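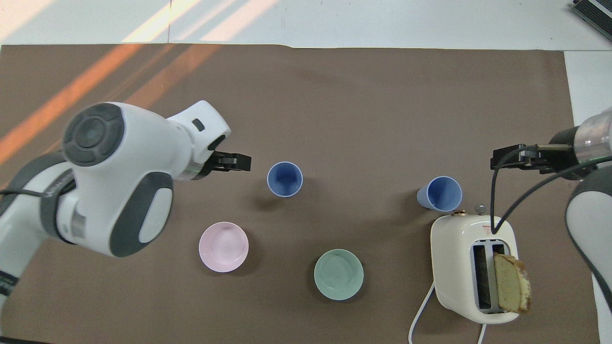

Why does the planner need the time offset between the head camera and the joint encoders? Because the arm mask is drawn from joint angles, and if those angles are older or newer than the camera frame, the mask lands in the wrong place and part of the arm gets treated as an obstacle.

Notebook, bimanual tabletop bench
2026-08-14

Carrying on from the false collision problem. Symptom as before: planner refuses a reach that is plainly free, log says "start state in collision," and the colliding object is a blob of voxels sitting right against the gripper. It happens on both arms, more often on the right. It never happens if the arm has been still for a second before the plan request.

Svetozár Matoušek thought it was the padding on the self-filter. I raised the padding on Tuesday and it did reduce the failures, but it also erased the near rim of whatever the gripper was close to. With cups and bowls on the mat that is no good, the rim is the part we grasp. Padding is back to the old value as of this morning.

So, timing. Wonerance (our perception node) stamps each frame when it arrives at the host, after decode. The joint state publisher stamps at the controller. The self-filter takes the latest joint state it has and does no interpolation at all. I had assumed it interpolated. The function is even called interpolated_state, but it returns the last element of the buffer in every branch. I left a comment in the file and opened a ticket under my name.

Measured the offset by swinging the right wrist through a slow sine and cross-correlating the encoder trace with the wrist position tracked in the head camera. Did it for both arms, empty mat, blinds down. The result was roughly 30 ms of camera lag, stable over the run. At full transfer speed that is easily enough to push the real fingers out of the masked region.

Changes made:

1. Joint state buffer now holds 200 samples per arm and is keyed by controller time.
2. Self-filter looks up the state at frame time minus offset and interpolates linearly between neighbors. If there is no neighbor on one side it drops the frame and logs it. No extrapolating.
3. Offset is a parameter per camera, in the Lilier config. Default is zero, so other benches see no change until they measure their own.
4. Gripper finger position is interpolated with the same lookup. It was coming in on a separate topic and had been ignored, the mask was always drawn with open fingers.

Item 4 I found by accident while plotting the mask over the frames. When the fingers are closed the open-finger mask takes a bite out of the background on either side of them. For the cup approach that background is the cup. I think this explains some of the odd grasp poses from last week, but I haven't gone back through those logs to check.

Layout for the tests was the breakfast set: brown mat, two blue cups, the pink and the green bowl, the toaster with a slice in the right slot. Both grippers over the cups at the start pose. I kept the objects in place between old code and new code and replayed the same joint trajectories.

Old code, moving start: a false collision in most replays, right arm worst.
New code, moving start: none with the offset set. With the offset at zero and interpolation on, they come back, fewer than before. So the offset is doing most of the work and the interpolation the rest.
New code, still start: same as old code, as expected.

Run number for the last set is 1505, bags are on the shared drive under the bench folder. The earlier runs from today have the wrong sign on the offset. Don't use them. I left them there with WRONG_SIGN in the name because the failure is a good regression test — the mask leads the arm instead of trailing it and the voxels show up on the other side.

Problems still open:

Cables. The robot model has the links and the grippers and nothing for cables. The black ones on the right arm hang over the toaster in some poses, and the filter can't know they belong to us. They come through as thin obstacles near the slots. Right now the small-cluster rejection catches most of it, but the threshold is 8 voxels and a loop seen side-on is bigger than that. Options are a coarse capsule attached to the wrist, or tying the cable back properly. I would do both. The capsule is quick and I can have it in before the weekend, but it will block the planner from going low over the toaster with the right arm, and we want that pose for the slice task. Svetozár is against the capsule for that reason.

Sun. From mid-afternoon there are bright bands across the mat on the left side, and depth gets noisy there. Not related to timing, but it makes the left arm numbers look worse than they are if you run late in the day. I ran everything that matters with the blinds down. Whoever repeats this should note the light in the log.

White cord on the toaster. The segmentation takes it as part of the toaster in some frames and part of the table in others, so the toaster's bounding volume grows and shrinks between plans. Harmless so far. Katayama's branch has a temporal vote on labels that might settle it. Haven't tried merging, it is a long way behind main.

Clock drift. I have only checked the offset over one session. If the controller clock drifts against the host, a fixed number will go stale. Going to rerun the sine sweep at the start of each day through September and keep the values in the bench log. If they wander we do it properly and get hardware stamps.

For anyone pulling the branch: rebuild the filter and the planner both, the message definition changed. If you rebuild only one you get no error, just an empty voxel map, and the planner will happily plan through the toaster. I did this once today with the arms in simulation. Added a version check on startup after that.

Next up: cable capsule test on the left arm only, then the two-cup handover with both arms moving. Need the e-stop on my side of the table for that one.

Recent entries
Gripper force limits after firmware change
Self-filter padding, second try
Hand-eye recalibration, head camera
Clernolska planner settings, what we changed and why
Swapping the table mat

This site uses cookies to keep you signed in. Accept / Settings

Contact the bench team | Back to top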